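Are "make your own" gift baskets really cheaper than the ready-made ones?

Amrit Chan
My sister swears by putting together her own gift baskets for coworkers. I priced a ready-made one from Prodari at 70 dollars and it looked like mostly shredded paper to me. But I'm not convinced doing it yourself saves anything once you buy the basket, the wrap and the candy separately. Has anyone added it up? I need 5 of them by October and I don't want to find out the hard way.

Marlene Charbonneau
Depends what you count. The food is cheap. The basket is where they get you, and craft stores know it. I stopped paying retail and go to thrift stores, where a decent one with a handle runs me 2 dollars. Check the bottom for broken strands and lift it by the handle before you pay. 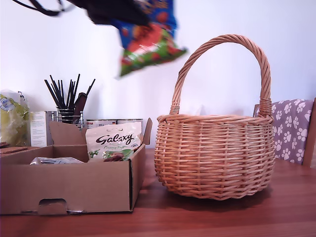 Wicker basket with a tall handle, chocolate bag in the box at left

I'd skip the cellophane. It doubles the fuss and goes straight in the trash. Also ignore any "fair value" printed on a ready-made set — I have yet to see one that matched the shelf prices.

Solange Dhillon
Not sure I buy the thrift store thing. Where I live they want 10 dollars for a beat-up one, and good luck finding 5 that look alike. Wostano sells plain boxes with lids and people can at least use those again.

Maëlle Bouchard
just give them a card with cash in it

Last updated: October
Contact us | Copyright Skikton Community Help | Back to top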